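**Pungate Tile Soap, 700 ml bottle**
Product code 1126 · In stock · Made by us at Sellstead

Hello, and thank you for stopping by the soap shelf. Pungate is the one we get the most letters about, and it's the one I'd take with me if I had to move house tomorrow and could only fit a single bottle in the car. It's a plain liquid soap for washing glazed and porcelain tiles, on walls or floors, and it was made with dark tiles in mind. If you have ever lived with a black bathroom you'll know why. You wash it, you stand back feeling pleased with yourself, and twenty minutes later there are grey swirls all over it as if a snail had been round with a paintbrush.

Most of those swirls are leftover cleaner. Anything that foams up a lot tends to leave a film, and a film on a white tile is invisible while a film on a charcoal one is all you can look at. So we kept the foam right down. The first time you use Pungate you may think it isn't doing anything, because there's hardly a bubble in the bucket. Please don't add more! That's the commonest mistake, and I made it myself with the very first batch, standing in my mother's kitchen in my socks.

## What's in the bottle

- Soft soap made from linseed and coconut oils
- Water
- A little alcohol, which helps it dry quickly
- Citric acid, in a very small amount
- Rosemary oil (or no scent at all, if you choose the plain one)

There are 2 versions, rosemary and plain, and they clean just the same. The rosemary is quite a quiet smell and has gone by the time the wall is dry. Moodley, who fills the bottles, prefers the plain and will tell you so at length if you ring the shop while I'm out.

## How to use it

Put one capful into half a bucket of warm water. Wipe the tiles over with a well wrung cloth, starting at the bottom and working up, then go over them again with a second cloth and clean water. Dry with an old tea towel or a bit of worn-out flannel sheet. You can leave out the drying on a pale wall, but on a dark one I'd always do it, and it takes less time than you'd think if you do a few tiles at a time and have the radio on.

For a kitchen wall with cooking grease on it, use two capfuls and let the water sit on the tiles for a few minutes before you wipe. For a wall that has years of other cleaners built up on it, you may need to wash it two or three times over a fortnight. It comes off slowly, a bit like old polish on a table, and there's often a stage in the middle where everything looks worse. Carry on.

Grout can be done with the same mix and a soft nailbrush. It won't change the colour of your grout, and it won't bleach out a stain that has soaked in. If your grout has properly gone, have a look at the Dasberg grout sticks further down the shelf.

## What it isn't for

Please keep it off marble, limestone and travertine. There isn't much acid in it, but there is enough to dull a polished stone over time, and I'd hate to be the cause of that. Unsealed terracotta will drink it up and go blotchy. Slate is usually fine if it has been sealed, though do try a corner first — behind the loo is the traditional place.

If you have pictures or mirrors on a tiled wall, take them down before you start if you can manage it. Water runs along the underside of a frame and sits there, and a mount will wrinkle with very little encouragement. If it's too heavy to lift down alone, wipe around it with a cloth that's barely damp and leave the few inches nearest the frame for a day when someone can help.

## The bottle and refills

The bottle is brown glass with a screw cap, and the cap is your measure, so try not to lose it (we do sell spare ones). Bring it back to the shop and we'll fill it again at the counter for less than the price of a new one. If you live too far off for that, there's a refill pouch by post. One bottle lasts us from August until well past Christmas at home, but we are two people and a fairly small bathroom, so do allow for more if you have children or a muddy dog.

It keeps well in a cupboard. In a cold garage it may turn cloudy and thick, and all you need to do is bring it indoors and give it a gentle roll.

## A kind note from a customer

"I had given up on the black tiles and was getting quotes to have them taken off. My sister gave me a bottle of this and I did one wall on Sunday as a trial, then the rest before supper. I've cancelled the tiler. The cap is a bit stiff." — Amber De Smet

She's quite right about the cap, and we've since changed to a softer liner. We've now had 348 reviews sent in, most of them kind, and I do read every one, usually with a biscuit.

## Ordering

Choose rosemary or plain, and tell us in the notes box if you'd like it wrapped as a present. We post everything in shredded paper and cardboard. If a bottle reaches you broken, send us a quick message and we'll put another in the post — you needn't send the pieces back.

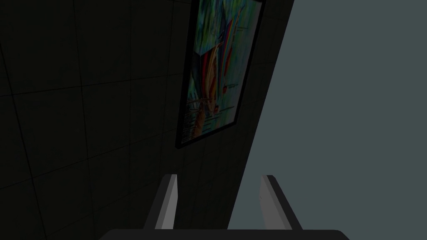
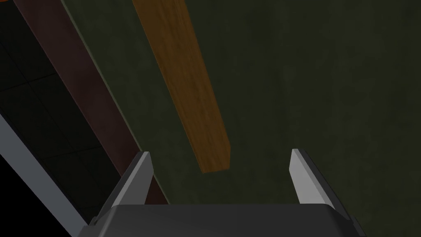

*First picture: large dark tiles with a framed painting on the wall.*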